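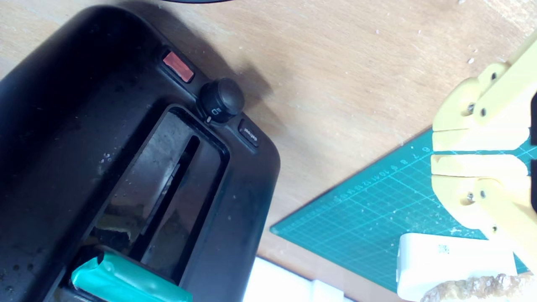 Figure 5-1. Gripper at the toaster side of the cutting mat, fingers partly open.

5 Stoppages at the Toaster Station
Skovell Tabletop Arm, Kitchen Task Kit. Revised January 29, 2024.

This section applies to the Skovell arm fitted with printed fingers and used with a household toaster. It covers Fault 39 (grip lost or obstructed) and the stoppages most often reported with it. Operators must read the safety notices in 5.1 before entering the work area for any reason.

5.1 Safety notices

WARNING: Fault 39 stops the arm. It does not switch off the toaster. The elements may remain energized while the controller displays a fault.

WARNING: Never reach into a toaster slot with fingers, tweezers or any metal tool, whether or not the toaster is plugged in.

CAUTION: The fingers are printed plastic and will soften if held over a heated slot. A softened finger may look normal once it has cooled but will no longer close squarely.

CAUTION: Do not push the gripper by hand while the controller is powered. The joint may move without notice when the fault is cleared.

5.2 What Fault 39 means

The controller raises Fault 39 when the fingers close further than the programmed width of the item, or when they meet resistance before reaching that width. The usual causes are:

- the slice has broken or slipped from between the fingertips
- a fingertip has struck the rim of the slot
- crumbs have collected on the inner face of a fingertip
- the toaster or the mat has moved from its marked position
- a screw in the finger assembly has worked loose

Two occurrences in one session are to be treated as a mechanical problem. Do not clear a third without completing 5.5.

5.3 Making the station safe

1. Press the stop button on the controller. The display will continue to show 39.

2. Switch the toaster off at the wall outlet and remove the plug. Keep the cord clear of the arm's path.

3. Wait 11 minutes. Do not shorten this period, even if the toaster was in use only briefly.

4. Note the position of the gripper and of any bread in the log before anything is touched. Later steps depend on this entry.

5. If the gripper is directly over a slot, select RETRACT SLOW and raise it until both fingertips are well clear of the rim. If RETRACT SLOW is refused, go to 5.6.

Note: Loose items left on the cutting mat may be taken off at this point. Record where each was lying if the task program expects to find it there.

5.4 Clearing the toaster

1. Establish which slot is loaded. The program does not keep this information after a fault, and the operator's own entry is the only record. In the arrangement below, it would read "left slot loaded, right slot empty, fingers apart".

2. Raise the toaster lever by hand. If it will not move freely, do not force it.

3. Lift the slice out with wooden tongs. A slice that has broken below the rim is to be shaken out over a tray, with the toaster held upside down and unplugged.

4. Look into both slots. Confirm that no fragment remains and that the wires inside are not bent.

5. Brush the fingertips, the top of the toaster and the mat with a dry, soft brush. Compressed air must not be used, as it drives crumbs into the finger joints.

6. Return the toaster to its marked position and compare the station with your log entry.

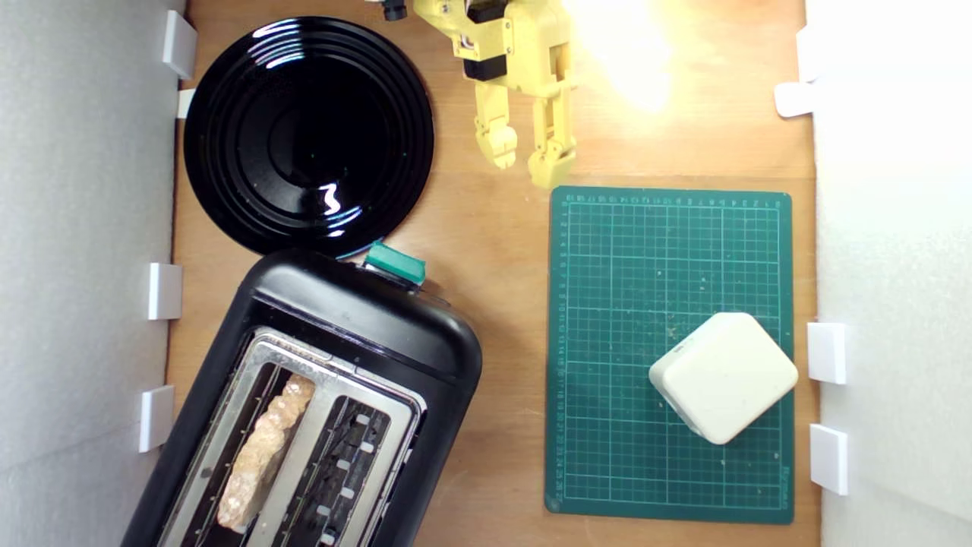
5.5 Checking the fingers

1. Turn the controller off.

2. Check the screw heads on each finger. Tighten any loose screw with the supplied driver until it is snug. Overtightening will crack the plastic around the screw.

3. Sight along the inner faces of the fingertips. They should be flat and parallel. Replace both fingers if either one is bowed, shiny or discoloured at the tip.

4. Turn the controller on and run GRIP TEST with nothing between the fingers. The fingers should close evenly and without clicking.

5. Run GRIP TEST again with a fresh slice of bread held over the mat. Do not carry out this test over the toaster.

6. Clear Fault 39 from the maintenance menu. Plug in the toaster only after the display shows READY.

Replacement fingers are sold in pairs as Ojeda set 2. Older single fingers have a different pivot and must not be mixed with this set.

5.6 When the arm will not retract

If RETRACT SLOW is refused, leave the toaster unplugged and turn the controller off. Support the arm with one hand beneath the forearm before pressing the brake release, then guide the gripper upward. Keep your other hand out of the space between the fingers.

Tag the arm out of service and contact Valstead Service, Trisville depot. Have the serial number and the log entry ready. Units supplied before April must also have the cable clamp inspected before they are returned to use.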